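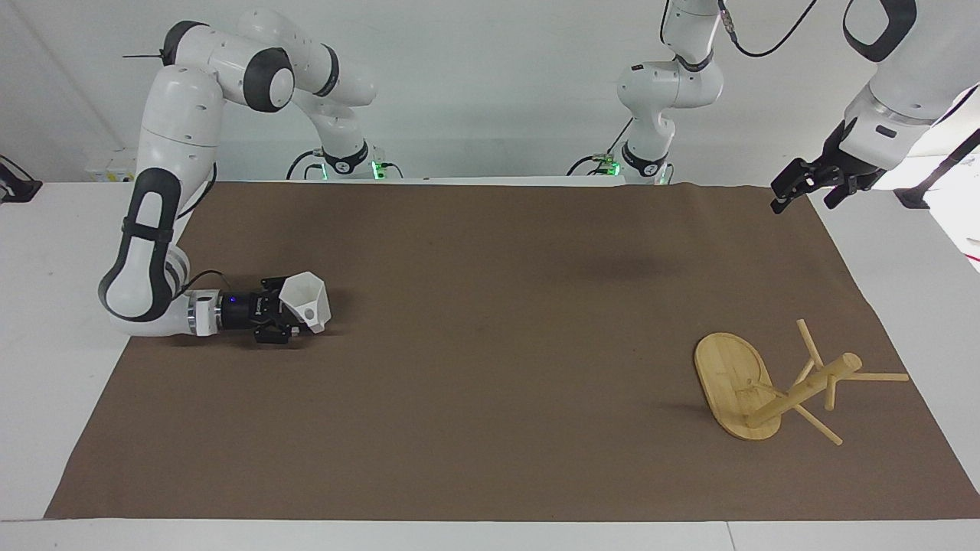

小凳侧放于棕色垫纸上，同页产品：白色多面漏斗杯。

Gomumwood 常见问题：Pickering 竹面小凳、Istcombe 漏斗杯、Trernside 垫纸

本页汇总三种产品的规格、组装、清洁、存放与配件问题。条目按产品排列，同时涉及几种产品的问题列在后面。尺寸单位为毫米，载重单位为公斤，另有注明的除外。本页由产品资料组 Ruth Kettle 维护，上次增补在一月。

一、Pickering 竹面小凳：规格

小凳的凳面是什么材料？
凳面为竹集成材，椭圆形，厚度 17 毫米。竹条按长轴方向平行排列，胶合后压板，再铣出椭圆轮廓。四周封边的颜色比面板深，属于设计色差，不是烧焦，也不是污渍。封边条与面板同时打磨，用指甲横向划过接缝时不应有明显的台阶感。如有台阶，请按“退换”一节的方法拍照登记。

腿是竹的还是木的？
腿为浅色实木圆棒。中间一条较粗，称为中心腿；向外张开的细圆棒称为斜腿，共三条。竹与木的膨胀系数不同，凳面与腿的颜色也不会完全一致。我们不做统一染色。同一张凳子上出现两三种浅黄色调属于正常情况。

凳子有多高？
凳面上沿到地面的垂直高度为 174 毫米，测量时凳子正立在平板上，脚垫已安装。自行更换较厚的脚垫后，高度相应增加。

能承受多少重量？
额定静载 15 公斤，载荷应分布在凳面中部。静载指物品轻放后保持不动。跌落、撞击、单侧按压都不在此数值之内。

可以坐人或站人吗？
不可以。Pickering 属于置物小凳，用于摆放花盆、书、茶具和小型台灯一类的物品。产品名称中的“凳”指外形。成人和儿童都不应坐在上面，也不应把它当作垫脚取物的台阶。

中心腿的作用是什么？
中心腿承担大部分垂直载荷，斜腿防止侧倾。因此中心腿松动时不应继续使用，即使三条斜腿看上去仍然稳固。中心腿的末端装有圆头端盖，端盖与腿之间是紧配合，出厂时不用胶。

为什么侧放时凳腿朝向斜上方？
椭圆凳面的边缘着地之后，重心偏向凳面一侧，腿自然抬起。检查腿部连接时，这是建议采用的姿势，比完全倒扣更容易看清腿根与凳面底部的接合处。侧放的时候下面应有垫纸或软布，否则封边着力点容易留下压痕。长轴一侧着地比短轴一侧稳定。

二、Pickering 竹面小凳：组装与紧固

收到时需要组装吗？
需要。凳面与腿分开包装。中心腿为木螺纹旋入，斜腿为锥形榫插入。不需要电动工具，也不建议使用电动工具。

组装顺序是什么？
先铺垫纸，将凳面底面朝上放平。取中心腿，对准中间孔位，顺时针旋入，开始的两圈应能徒手轻松转动。若有明显阻力，退出后重新对正，不要强行旋入。中心腿到底之后再插斜腿。每条斜腿的榫头上有一道浅刻线，刻线朝外。三条都插入后，用手掌轮流压紧，不要用铁锤。确实需要敲击时，用橡胶锤，并在腿端垫一块折叠的布。

中心腿旋到底以后还能看见一小段螺纹，是否正常？
不正常。常见情况是孔内有木屑或残留胶粒。退出中心腿，将凳面翻过来轻拍，使碎屑落下，再用干的细毛刷清孔。清理后仍然露出螺纹的，请停止组装并联系我们。不要在孔内加油或加皂液。

斜腿可以互换位置吗？
尺寸相同，可以互换。不过使用一段时间后，每条腿会与各自的孔位磨合，拆开时建议用铅笔在腿根做记号，重装时回到原位。

可以上胶吗？
中心腿不要上胶。斜腿可以用少量白乳胶，但上胶后不能再无损拆卸，也不再适用单腿更换服务。胶只涂在榫头的下半段，溢出的部分趁未干时用湿布擦去。固化期间凳子保持正立，凳面上不放东西。

组装好之后四个支点不能同时着地，怎么办？
先确认地面。把小凳移到另一处平整的台面上，转动方向，如果晃动的方向跟着地面变，问题出在地面。如果晃动的方向跟着凳子走，依次检查斜腿是否插到底、中心腿是否旋紧、端盖是否压实。三项都没有问题而仍然晃动，可用随附的薄毡片垫在较短的一条腿下。毡片可以叠用，最多两层。不要锯腿。

多久检查一次松紧？
首次使用两周后检查一次，之后在每次换季时检查。供暖期室内干燥，木螺纹可能回松。检查方法是一手按住凳面，一手握住中心腿靠近凳面的位置，尝试左右摆动。有可感觉到的间隙就顺时针补紧，以手力为限。

斜腿掉出来了，是不是损坏？
一般不是。提拿小凳时如果握的是斜腿，锥榫会被反向拉出。重新插入并压紧即可。移动小凳应托住凳面两端。反复掉出的，检查榫头有无磨亮的区域或压溃的纤维。有这类痕迹的斜腿应更换。

三、Pickering 竹面小凳：表面与清洁

出厂时表面做了什么处理？
凳面与腿均为水性哑光清漆。底面只涂一遍，手感比正面略粗，颜色也略浅。孔内不涂漆。

日常怎样清洁？
用拧干的软布顺着纹理擦，再用干布擦一遍。不用百洁布、钢丝球、去污粉和含氯清洁剂。酒精会使水性漆发白，也不要使用。

可以水洗或浸泡吗？
不可以。竹集成材边缘吸水之后，封边可能翘起。少量水洒在凳面上，及时擦干即可。水沿腿流到接合处时，把凳子侧放在垫纸上晾干，接合处朝向通风的一侧，避开暖气和直射阳光。

花盆下面出现了白圈或深色圈，如何处理？
白圈通常是漆层内的水汽，在室内放置几天后可能变浅。深色圈说明水已经进入漆层以下，擦拭无效，需要局部打磨后补漆。打磨用细砂纸，顺纹理轻推，只磨到颜色均匀。补漆用水性哑光清漆，薄涂两遍，中间等漆膜干透。补过的位置在侧光下会与周围略有差别。预防的办法是在花盆下加带边沿的托盘，而且托盘本身不能渗水。

热锅可以直接放上去吗？
不可以。刚从灶上取下的锅、刚烧开的水壶都需要隔热垫。装有热茶的杯子可以短时间放置，长时间放置可能出现白圈。

凳面出现细裂纹，还能不能用？
看位置和方向。顺纹理、仅在漆面上、指甲感觉不到的细纹不影响使用。穿过中心孔的裂纹，或者从封边一直延伸到底面的裂纹，应停止使用。判断不清时，在裂纹两端用铅笔各点一个记号，隔一周再看裂纹有没有越过记号。观察期间凳面不要承重。

会不会发霉？
竹材含有糖分和淀粉，长期潮湿时可能发霉。生产过程中已作蒸煮与干燥处理，但处理不能代替通风。发现表面有浮霉时，在室外用干布擦除，再用拧干的湿布擦一遍，晾透后放回干燥处。黑点已进入纹理内部的，只能打磨。

晒过之后颜色变深或变浅，可以恢复吗？
不能完全恢复。竹与浅色木材见光后都会变黄，两者的速度不同。如果希望颜色均匀，每隔一段时间把小凳转半圈，凳面上的物品也换一换位置。长期不动的花盆移开后会留下浅色印，见光之后会慢慢接近周围颜色。

四、Istcombe 漏斗杯

漏斗杯是什么材料？
白色塑料，一次注塑成型，杯壁由多个平面组成，敞口比底部宽。材料不含玻璃纤维，摔落后一般不产生尖锐碎片。薄边仍然可能崩口，崩口处要停止手持使用。

“漏斗杯”是漏斗还是杯？
名称来自外形。标准款底部封闭，用来装干燥的小件，例如纽扣、回形针、谷物、种子。带排水孔的版本在目录中单独列出，作为小型花器的内胆使用。两种外形相同，订购时请核对目录中的名称。

可以用来喝水吗？
不建议。多面杯口的转折处不适合唇部接触，液体也容易沿棱线流下。产品没有按饮具标注。

可以装热的东西吗？
只适用于室温物品。热蜡、热胶、开水都会使杯壁变形。杯壁变形之后不能通过再次加热复原。

杯壁的平面看起来亮度不一样，是不是颜色不均？
不是。各个平面朝向不同，反光角度也不同，同一杯在侧光下会同时出现亮面和暗面。判断颜色是否均匀，应在阴天的窗边观察，并把杯子慢慢转动。如果一块深浅不同的区域随杯转动而位置不变，才属于色差。

杯子为什么倒在桌上会滚出弧线？
敞口与底部的宽度不同，侧倒后以底部一端为内侧转动，遇到棱线才会停下。杯内装有纽扣或种子时，倾倒后散落面积较大，建议在带边的托盘或铺好的垫纸上分装。

怎样倒出细小颗粒？
让一条棱线朝下，慢慢倾斜，颗粒会沿棱线两侧的夹角集中流出。平面朝下倾倒时出料较宽，适合一次倒空。粉末会因静电附在壁上，可用微湿的布先擦一遍内壁，完全干燥后再装。

如何清洗？
温水加中性洗涤剂，用软海绵。棱线内侧容易积灰，可用软毛牙刷顺着棱线刷。不放洗碗机，不用研磨膏。研磨膏会使哪怕很小的一块平面失去原来的反光，修复不了。

白色变黄怎么办？
轻微发黄一般是表面附着的油烟，用中性洗涤剂可以洗掉。洗后仍黄的，是材料本身见光老化，不建议漂白。放在窗台的杯子老化较快。

几只杯子可以套叠吗？
可以，但底部之间会形成负压，套紧以后不易分开。套叠时在两杯之间夹一条纸，留一端在外面。已经套死的，握住外侧杯轻轻扭转，错开棱线后再向外拔。不要用刀撬。

能放在竹面小凳上吗？
可以。杯底应落在凳面的平整区域，离封边留出一指宽。装带排水孔的版本时必须加托盘。

五、Trernside 垫纸

垫纸是什么纸？
棕色哑光纸，单层，不覆膜，不上蜡。幅宽 1,000 毫米，成卷供应，长度以卷外标签为准。

垫纸有什么用？
组装、分装、擦拭、补漆时铺在桌面上，防止凳面封边与桌面直接摩擦，也方便收集木屑和散落的小件。哑光表面反光弱，浅色木纹和白色杯子的边缘容易看清，检查崩口和裂纹时比在亮面桌板上方便。

哪一面朝上？
两面可用。一面手感略光滑，适合分装颗粒，颗粒容易扫拢。另一面略涩，适合组装小凳，凳面不易滑动。

铺好以后总是卷边，怎么办？
把纸反向松卷一次，放置片刻再铺。仍然卷起的，用低粘纸胶带固定四角，胶带一半贴纸，一半贴桌。上过漆的桌面先在不显眼处试贴。不要用水喷湿后压平，湿纸干燥时收缩，会起波纹。

桌子比纸宽，怎样拼接？
两张重叠一掌宽，重叠处的上层边缘朝向远离操作者的一侧，避免手和凳腿刮起纸边。组装小凳的位置不应压在接缝上。

纸会不会掉色？
干燥时不掉色。受潮后受重压，棕色可能转印到浅色竹面或白色杯底。补漆后的小凳没有干透时，不要直接放在垫纸上，漆面会粘上纸纤维。此时应把凳子正立，只让腿端接触纸面。

粘上了纸纤维怎么去掉？
等漆完全干透，用细砂纸轻磨，再薄涂一遍。漆未干时用手指去抠会扩大损伤。

可以隔水或隔热吗？
都不可以。纸吸水，水渗透后会到达桌面。热锅、电熨斗、热风枪不得接触垫纸。需要隔水时，在纸下加一层防水布。

用过的纸能重复使用吗？
没有油漆、胶和硬颗粒的可以。重复使用前用手掌抹过一遍，摸到硬粒就换新纸，一粒细砂足以在清漆面上划出长痕。卷起存放时用过的一面朝外。

怎样裁得直？
将纸边与桌边对齐，折一道痕，再用裁纸刀沿折痕由内向外裁，下面垫切割板。用剪刀时，让剪刀固定在半开位置向前推，比一张一合地剪更平直。

六、存放、搬运与包装

小凳长期不用，怎样存放？
可以正立，也可以拆腿平放。正立时凳面上不堆放东西。拆腿平放时，凳面用垫纸包一层，底面朝下，腿用棉绳捆好放在旁边。不要长期侧放，椭圆边缘与地面的接触面积小，封边会留下压痕。短时间侧放检查没有问题。

可以把漏斗杯塞在凳腿之间一起装箱吗？
不建议。中心腿与斜腿之间的空间呈锥形，运输中杯子会向窄处移动，把斜腿撑松。两种产品应分开包装，中间用纸团隔开。

能用塑料袋密封小凳吗？
短途搬运可以，到达后即应打开。长期密封时袋内湿气无法散出，接合处容易发霉。垫纸透气，适合作为内层包裹。

纸箱里的填充纸团需要多紧？
合上箱盖后轻轻摇动，听不到碰撞声即可。填得过紧，箱子受压时力量会直接传到腿上。凳面四周都要有纸团，封边附近多放一些。

七、配件、退换与维修

有哪些配件可以单独订购？
斜腿、中心腿、圆头端盖、毡片可以单独订购。凳面不单独供应，中心孔与中心腿的螺纹成对加工，更换中心腿时请附上旧腿末端螺纹的照片，由我们核对后配发。漏斗杯没有配件。

端盖丢了，可以先用别的东西代替吗？
临时可用厚度相近的毡片，但不要让中心腿裸端直接着地。裸端的木纤维会受压张开，之后新的端盖套不上去。

如何登记质量问题？
将产品放在干净的垫纸上，在自然光下拍两张照片，一张全貌，一张问题部位。小凳请侧放，使腿根与凳面底部都能看到。来信写明产品名称、问题部位、出现问题前的使用情况。字数不限，但请不要只写“坏了”。

哪些情况不在保修内？
坐人或站人造成的断裂，浸泡，锯短凳腿，中心腿上胶，漏斗杯受热变形，使用研磨类或含氯清洁剂后的失光。竹木之间的自然色差和见光变色也不列为缺陷。

退货时垫纸裁开了还能退吗？
已裁开的卷不能退。外层标签完整、未拆封的可以退。随小凳附送的单张垫纸不影响小凳退货，不必寄回。

维修后的小凳载重是否改变？
更换原厂腿件并按顺序装好的，额定静载不变。凳面经过深度打磨、中心孔经过填补或扩孔的，不再给出载重数值，只宜作陈列用。

本页没有列出的问题怎样提交？
写信给产品资料组，收件人注明 Ruth Kettle，并在标题中写明 Pickering、Istcombe 或 Trernside。同一封信涉及几种产品时，请分段书写。重复出现的问题会补入本页相应的一节。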